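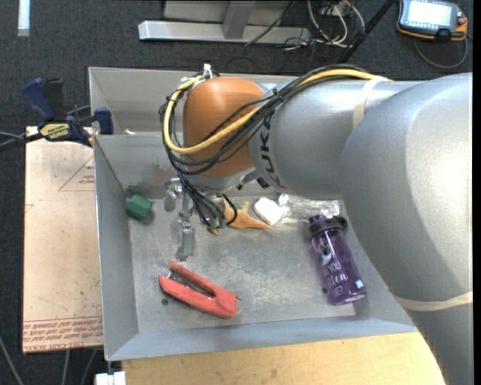

Lettering on a curved surface is harder to read than the same lettering on a flat one, and I doubt that will surprise anybody who has tried to read the back of a cough mixture bottle at two in the morning. What I wanted to know was how much the direction of the word matters. On jam jars and tins the word usually follows the curve, so you lose the first or last letter and turn the thing in your hand. Plenty of lettering gives you no such option. The black "KUKA" in Figure 4 runs vertically around a silver cylinder with cables partly crossing it, and a reader has to deal with the turn and the obstruction together. It's short and dark on a pale ground, though, and those two things help a lot more than I'd expected when we started.

Figure 4. Short word on a cylinder, partly crossed by cables.

Home Issues Authors Search Sign in

4.2 Turned words and short words

Viktória Pintér and I ran the reading sessions in the library at Calomthorpe through June, with 107 adults who'd answered a poster by the lifts. Each person sat in front of a plain tube with a word printed on it and said the word aloud as soon as they had it. We used made-up product names for most of the trials (Watance and Brurkon were the two everybody remembered) so that people couldn't guess from habit. That left us with 3721 usable readings once we'd thrown out the coughs, the false starts and one whole Friday when the timer was set wrong. My fault, that one.

Turned words were slower than upright ones, by around 200 milliseconds on average. Fine, you might say, that's hardly worth a paper. But the average hides a lot. For the shorter names the difference nearly vanished, while for the longer ones it grew as the ends of the word slipped round the side of the tube. Viktória thinks people take a short word in as one shape, and I've come round to her view, though I'd still like to see it tested with lower-case letters. Ours were all capitals.

Covering part of a letter did less harm than I'd feared, as long as the top of it stayed clear. Iwasaki's work on flat signs points the same way – I'd assumed curved ones would behave differently, and said so rather loudly in our first draft. We return to covered letters in the next section, where the tubes get narrower.

We use cookies to improve your visit. Accept Manage settings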